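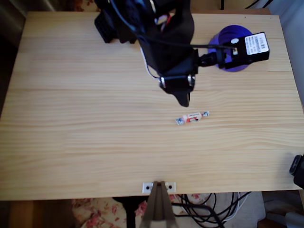
3.2 Surface wear and the reading of annual rings

Most work on village furniture starts with joints and moldings, and for good reason: they are easy to draw and easy to compare. We wanted to start with the boards themselves. A softwood tabletop carries a surprising amount of information on its face, and once we began looking closely at the Kesesham tables we found it very hard to stop!

The material comes from the former cooperative store at Kesesham, where a register begun in 1924 lists household goods taken in, repaired and sold on. The register has 488 entries in all. Of these, 106 describe tables, and the clerk's notes on them are wonderfully fussy. He writes down the wood, the number of boards, the state of the glue and, in many cases, the name of the workshop. Two workshops account for most of the named pieces, Amitz in the lower valley and Mägi on the ridge road, and the contrast between them runs through the rest of this section.

Amitz bought its timber from the damp north-facing slopes. Trees there put on wide rings, and the earlywood (the soft, pale part laid down in spring) makes up a large share of each one. Scrub a board like that every week for thirty years and the earlywood wears down while the harder latewood stands up in ridges. You can feel it with a fingertip before you can see it. Mägi used slower-grown wood from higher up, with rings packed closely together, and boards of this kind wear far more evenly. The clerk had clearly noticed the same thing. His word for the Amitz tops is "combed," a term we have found in no other source and have happily adopted.

Figure 4. Pine tabletop of glued boards. The long grain lines and the faint seams are the two features recorded in the surface survey.

Seams matter as much as grain. When boards are glued edge to edge, the maker has to decide how to arrange them, and the choice affects how the top moves through the seasons. Mägi tops nearly always alternate the direction of the heart side from one board to the next, so that any cupping is shared out in small waves across the width. Amitz tops put the heart side up throughout. It looks lovely when new, but the whole top tends to bow in one direction, and several of the repair entries concern exactly this problem. March is the busiest month for such repairs, after a winter of stove heat had dried the boards out.

Marcelle Baudry's earlier study of the Zunel dairies proposed that heart-side-up construction was a matter of hygiene, with the tighter grain on that face being easier to scrub. We were skeptical at first. The Kesesham tables have changed our minds, at least in part. Every Amitz piece described in the register as a dairy or kitchen table has the heart side up, but so do the writing tables, where scrubbing can hardly have been a concern. Our reading is that a practice which began in the dairy trade became a workshop habit and was then carried over to everything the shop made. A test of this idea would need dated pieces from before the register opens, and we would be delighted to hear of any.

Price tells a similar story. The most expensive table in the register, a Mägi piece with a drawer at each end, was sold for 3000 in local currency, and the clerk added a single word beside it: "flat." Buyers evidently knew what they were paying for. Combed tops went for much less, even when the legs and aprons were sound, and some were planed before sale. Planing poses a real difficulty for our method, as it removes the relief we are trying to measure, and we return to it in Section 3.3 along with the question of later varnish.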